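Cleaning a wool runner before storage – wash or just beat it?
Posted Thursday, February 8, 2024 by dorik_weaver
3 min read

dorik_weaver
I have a flatwoven wool runner, bought from Khalaf when they closed the downtown store. It's 15 feet long and has been in the hallway for three years. We're having the floors redone in April, so it has to be rolled up for a while. Should I send it out for a full wash first, or is beating and vacuuming enough? The quote I got was $634, and that's more than I paid for the runner.

plainselvedge
Wash it. Moths go after wool that has food or skin oil in it, and a hallway piece has plenty of both. $634 is high, though. Get a second quote and ask if they wash by hand.

hearthside40
I don't agree that every rug needs a wash before storage. I've kept flatweaves rolled for years after nothing more than a good vacuum on both sides and a day outside in dry weather. Washing puts stress on old dye. Has the red ever been tested?

dorik_weaver
No, never tested. It's a dark red next to ivory, so bleeding would show.

plainselvedge
Then test it. Damp white cloth, press it on the red for a minute, look for color. If any comes off, it goes to someone who knows what they're doing – no home washing. I still wouldn't store it dirty.
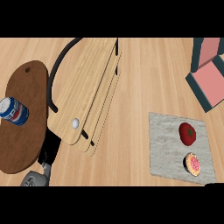

Brown oval board and a soda can on a light wood tabletop.

kilim_on_kolgate
Second vote for a wash, but check the ends first. If the fringe is coming loose, have it secured before it goes anywhere near water. The shop on Kolgate Street did mine for $40 an end.

hearthside40
$40 an end is fair. Whatever you decide, roll it, don't fold it, and skip the plastic. Cotton sheet, tied loosely.

dorik_weaver
I did the cloth test tonight. A little pink came off. I'll ask Zatetti for a price on a hand wash and have them look at the fringe at the same time.

plainselvedge
Good. Ask how they dry it too. Flat is what you want.

Recent threads
Rug pads for old pine floors
Hanging a small kilim without nails
Khalaf runners – how to tell the age
Sun fading on one side only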